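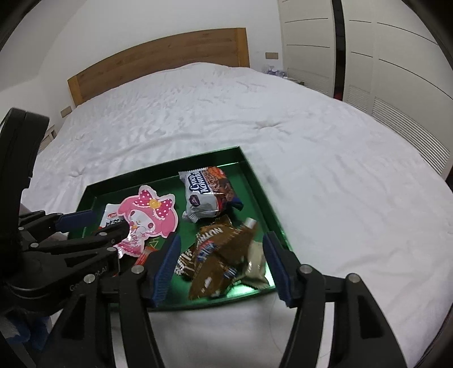

migasdepan
Por 19 euros yo esperaba otra cosa, la verdad. Quita la bandeja verde, que luce mucho, y te queda una merienda. ¿El Супер Контик es lo único ruso? Porque en la web de Jornport prometen "una vuelta al mundo" y luego siempre caen galletas.

lunera_bcn
Ruso o de por allí, que en cirílico escriben en más sitios. Es una galleta bañada en chocolate, según el dibujo del envoltorio. Todavía no lo he abierto, lo tengo reservado para el café. Y de merienda nada, que somos dos en casa y nos dura.

migasdepan
¿Os dura cuánto? Yo pedí la de marzo y cayó en una tarde. Tardó además unos 12 días en llegar.

tapervacio
Pregunto sin ánimo de ofender: ¿alguien ha comparado con comprarlo suelto? En Bitum, la tienda de al lado de la estación, hay un pasillo entero de cosas asiáticas y las bolsas pequeñas no pasan de 2 euros. Me cuesta creer que esto compense.

lunera_bcn
Compensará o no, pero yo no tengo ningún Bitum a mano, y desde el pueblo ir a por snacks me sale en gasolina más que la caja. La del conejo rosa con el lazo de lunares me ganó por el envase, lo reconozco. Lo he puesto todo otra vez en la bandeja para decidir qué va primero.
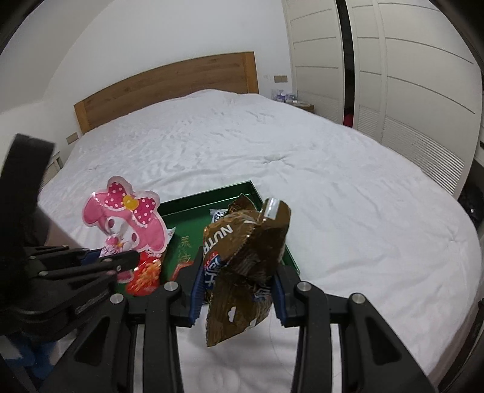 De momento voto por el marrón de NUTRI, que mi pareja dice que es lo más soso del lote y yo quiero llevarle la contraria. El conejo, si fuera por mí, se queda sin abrir.

tapervacio
O sea, que pagas por el envase. Me lo temía.

lunera_bcn
En parte sí. ¿Y?

sobremesa41
A mí lo que me mosquea es que no venga una hoja en español con los ingredientes. Tengo un crío alérgico a los frutos secos y con texto en japonés no me arriesgo. Escribí a Jornport en enero y me contestaron que usara el traductor del móvil. Cancelé ese mismo día.

migasdepan
Lo del traductor me lo dijeron también a mí. Con letra pequeña y papel arrugado no saca ni la mitad.

pipasconsal
Pues yo llevo 6 cajas y encantado. Para gente sin alergias es un capricho y ya está. Tampoco hay que buscarle el precio por gramo a todo.

tapervacio
Hay que buscárselo si lo venden como "ahorro". Lo pone en su portada.

pipasconsal
Vale, eso es publicidad y no me la creo tampoco. Pero estar rica, la comida está rica.

sobremesa41
¿Alguien ha probado la de Wastimance? La vi más barata, pero las reseñas me parecen todas escritas por la misma mano.

lunera_bcn
No la conozco. Si la pides, pon aquí lo que trae, y la fecha de caducidad, que en las baratas suele ir justa.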